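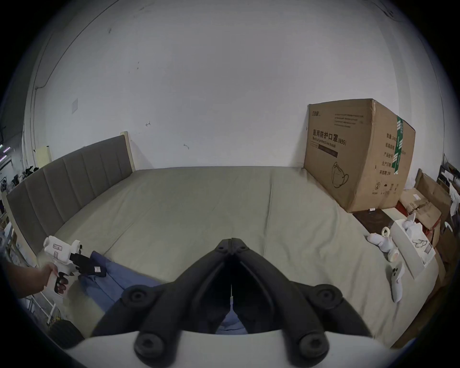
Samran reckons we should stop tuning and start practicing, and I think I've finally come around. We had this out for most of the evening, over noodles, and his point was that the team from Stirport had a worse setup than ours last spring and still beat us, because they'd done their runs so many times they could do them half asleep.

So we practiced! The club challenge is soft stuff this year, cloth and anything that flops, and I love it more than I expected to. A block stays where you put it. Cloth does whatever it likes, and you have to think about where to pinch before you ever squeeze the trigger. I spent ages on the blue cloth alone. If I come in flat I get a mouthful of bedsheet along with it, so now I come in at a slant and aim for a wrinkle that's already standing up. (Jummai's trick. She'll want credit.)

We're at 389 recorded tries as of tonight. Joonas wants a lot more before he trains anything, and he has a whole speech about it, but he did let us run the old Drurnar model for fun and it folded a napkin into something like a boat. I laughed so hard I had to sit down.

Things to bring up with Ms. MacKinnon: can we get the lab until 8 in July, and do we really have to keep every run under 60 seconds? I keep finishing at 62, 63. So close!!

My wrist is sore and I still haven't touched the chemistry reading. Kamran is picking me up at 7:30 so we can get in another hour before class. I want to try the plush toy next, by the ear.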